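**Stordale, 02/02/2018.** The Stordale trade office has published its revised labeling rules for small knitted goods and stuffed toys sold within the district. The text replaces the rules drawn up in 2000 and takes effect in December. It covers fiber content, care symbols, filling material and the placement of sewn-in labels.

Hosiery and soft toys were handled under separate rules until now. The revision puts them in a single document with a shared set of definitions.

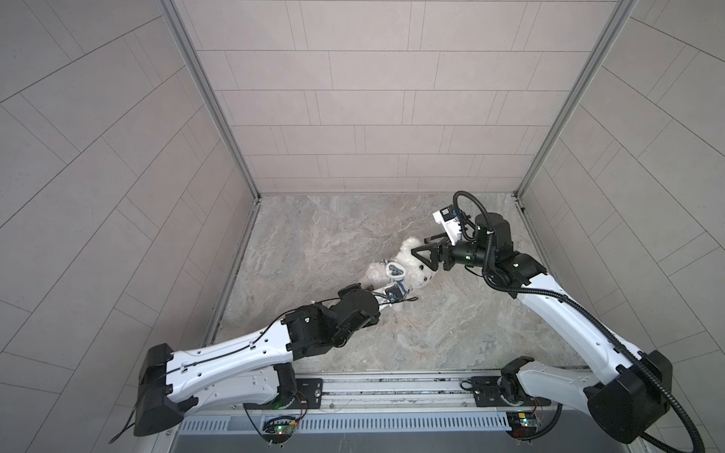
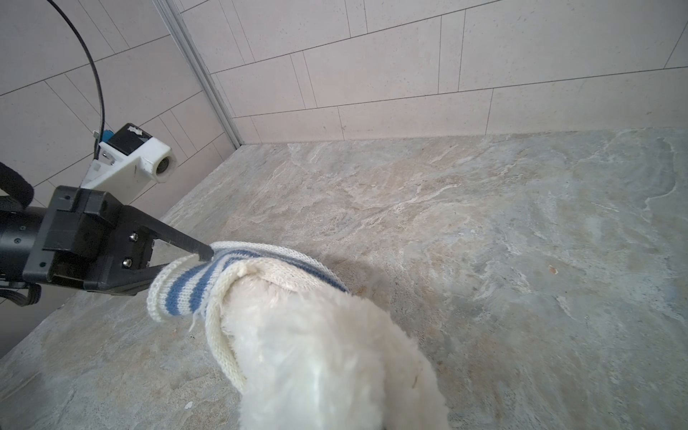 *First picture: white plush teddy bear. Second picture: striped knitted sock with a white ribbed cuff.*

**Fiber content**

Under the old rules, a sock or knitted accessory could be labeled by its main yarn alone. The revised text requires every fiber in the body of the article to be listed by weight, in descending order. Elastic in the cuff is listed on a separate line if it is not used elsewhere in the article. Decorative stripes knitted from the same fiber as the body do not need a separate entry, whatever their color. Stripes in a different fiber do.

For pile fabrics, the label must state the fiber of the pile and the fiber of the backing. A single entry such as "polyester" is accepted only when both are the same. The words "plush" and "fleece" may appear in the product name but no longer count as a statement of content.

**Filling material**

Stuffed toys must carry a line for filling, kept apart from the outer fabric. Recycled filling may be described as such if the maker holds a supplier statement covering the batch. Pellets and other loose weights have to be named, along with the material of the inner bag that holds them.

Clothing supplied with a toy is treated as part of the toy when it is stitched on. Removable clothing is labeled as a separate article. This includes socks, hats and scarves sized for a toy, which the old rules did not mention. Where the removable piece is too small for a sewn-in label, the information may be printed on the packaging, provided that the toy's own label refers to it.

**Care symbols**

The minimum set of care symbols rises from 3 to 4, with the addition of a drying symbol. Toys marked as surface wash only must say so in words next to the symbol. If a toy and its removable clothing need different treatment, the two sets of symbols may not be combined on one label.

**Who is affected**

The rules apply to makers, importers and retailers that place new stock on sale in Stordale. Makers producing fewer than 200 articles a year may use a handwritten or stamped label, as long as the content is complete and the ink does not run when tested with water. Secondhand goods and items made to order for a single customer are outside the scope.

Tustetti, which knits socks and children's accessories, said it had already moved to full fiber listing on its adult range and would change its remaining labels as existing rolls are used up. The company asked for a longer changeover on multipacks, where one printed band covers several designs. The published text does not grant this.

Javik, a wholesaler of soft toys, said the separate filling line would mean new labels for most of its catalog. It does not expect to change any of the toys themselves.

The Vasylenko laboratory, which carries out fiber analysis for several local firms, will accept samples under the revised definitions from the start of next month. Cuffs and removable clothing should be submitted in their own bags, with the article code written on each.

**Existing stock**

Goods labeled under the old rules and already in a shop or warehouse when the revision takes effect may be sold until they run out. Retailers must be able to show a delivery record on request. Relabeling old stock is permitted, but the original label has to be left in place if it is sewn into a seam.

The full text, with a table of accepted fiber names and sample label layouts, is available from the trade office counter. Written questions on individual products are answered by mail.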